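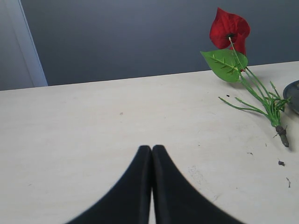
Can a machine do the chores around my house yet?

A few of them, if the house is arranged to suit the machine and somebody stays close by. Floors are in decent shape, laundry is a long way off, and most of what people mean by tidying up falls somewhere between the two.

About Seltwood

We get that question more than any other, by mail and on the phone and from relatives at the dinner table, and we have built a small company on trying to answer it properly. Seltwood tries out household and shop-floor machines on ordinary chores and then writes up what we saw in words that a person can use. We don't build robots ourselves and we don't sell them. People pay us for the write-ups, and a few manufacturers pay us to spend time with a machine before it goes on the market, with the understanding that they'll hear about the bad afternoons along with the good ones.

There are nine of us. We work out of two rooms in Gernholm, above what used to be a drapery store, and if you come by you'll find the stairs steep and the coffee strong. One of the rooms is for shop-floor work and has bins, totes and a packing bench. The other is our home room, and it has the sort of things in it that people have at home: cups, dish towels, plates, a coat rack that leans, artificial flowers, cereal boxes in every state from full to nearly empty. Visitors sometimes expect a laboratory and I think they're a little let down, though they usually end up staying longer than they planned.

How we got started

Seltwood began as a repair business. We fixed vacuum cleaners and sewing machines, and later the early floor-cleaning robots, and customers who came in to pick up a mended one would stand at the counter and tell us all about what it couldn't do. It got stuck under the radiator. It was afraid of the black rug. It was wonderful in the hall and hopeless in the kitchen. We started keeping notes because the same complaints came up so often, and after a while people were stopping in to ask about the notes even when they had nothing that needed fixing (which was flattering, but didn't pay for the solder).

The first proper report was four typed sheets stapled together, on floors only. A care home in Kekberg asked for a copy, then asked whether we could do the same for table clearing, and that was really the start of the work we do now. We closed the repair counter one February, a bit sadly. There's still a drawer of drive belts in the back if you have an old machine and a hopeful heart.

What we have learned about chores

The thing we find ourselves explaining again and again is that a chore is a great many little jobs with one name. "Clear the table" sounds like a single instruction, and any nine-year-old will take it as one, however unwillingly. A machine has to find the table's edge, decide what's on it, tell a plate from a place mat, work out what should be thrown away and what somebody will be upset to lose, take hold of each thing in a way that suits it, and put it somewhere sensible. A machine can be very good at four of those and still leave you with a table that isn't clear.

Picking things up is where most of our hours go. Boxes are fairly easy now, and so are cans and plain cups when they stand upright with some room around them. Thin things are hard. So are floppy things, and things with several parts that go off in different directions. We're fond of artificial flowers for this reason. A red one lying on its side on a cream tabletop looks like nothing much, and a person would pick it up without breaking off a conversation, but consider what's there: a crinkled bloom, a broad leaf, thin green stems branching every which way, and then a thicker brownish end. Where would you take hold of it? Most people go for the stem without giving it a thought. A machine has to be shown, or has to work it out, and if it picks the leaf you may get the leaf and a good deal of swinging about underneath.

Then there are crumbs. We could write a whole page about crumbs. A little dark speck on a pale table is plain enough to anyone with a cloth in hand, but for a machine made to grasp things it may be too small to bother with, or it may be taken for part of the table. In our reports we always keep "put away" and "wiped down" as separate chores, and we'd encourage anyone shopping for a machine to ask about them separately too.

Shop floors are a different story, and in many ways a happier one. The lighting stays put. The bins are all the same. If a machine can't manage a certain part, the part can be handed to it another way, and people on a shop floor are usually willing to move a bench if it saves them trouble later on. Nobody wants to rearrange a kitchen to please an appliance, and we don't think they ought to have to. That's a good part of why machines have done well at packing and sorting while the supper dishes are still sitting there.

How we work

We test chores the way they come. If a cup would normally be left with its handle facing the wall, that's how we leave it. We let the makers set up their own machine and we follow the manual they supply, even when the manual is a trial. After that we ask them to step back, and we write down each time a person had to help, including the small nudges that everybody is tempted to forget about. Those nudges matter more than speed to most of the people who write to us. A slow machine can run while you're at the grocery store, and a machine that needs a hand every few minutes can't.

Our home list currently covers eleven chores, from floors at the easy end to folding a fitted sheet at the other. No machine has gotten through the whole list, and I should say that the fitted sheet defeats several of us as well. We've thought about taking it off and each time we've voted to keep it.

The Kennedy Shelf

Our longest-running project is called the Kennedy Shelf, after the street where we found it. It's a plain open bookcase that somebody had put out at the curb, and we load it with everyday objects and ask machines to bring us one of them and leave the others standing. It's a modest sort of test. We like it since it's the help that older readers ask for most: they aren't asking for dinner to be cooked, they would just like the thing from the high shelf without having to get the stool out. We have had over 2000 letters and messages about household machines over the years and a great many of them come down to that shelf, in one form or another.

Progress on it has been real, and slower than the advertisements would have you think. Machines that used to sweep half the shelf onto the floor now mostly come away with the right object, provided it isn't behind anything.

Who reads us

Families, mainly, and care homes, and small workshops that are wondering whether to spend the money. Some teachers use the reports with their classes, and they're welcome to copy them for that purpose without asking. If you're trying to decide about a particular machine, please write and tell us what your rooms are like and which chore you're most tired of doing. We read everything and we answer nearly all of it, though in the winter months we do get behind – please bear with us.

Visits are by arrangement. Mind the third stair.

Page last updated 25 December 2020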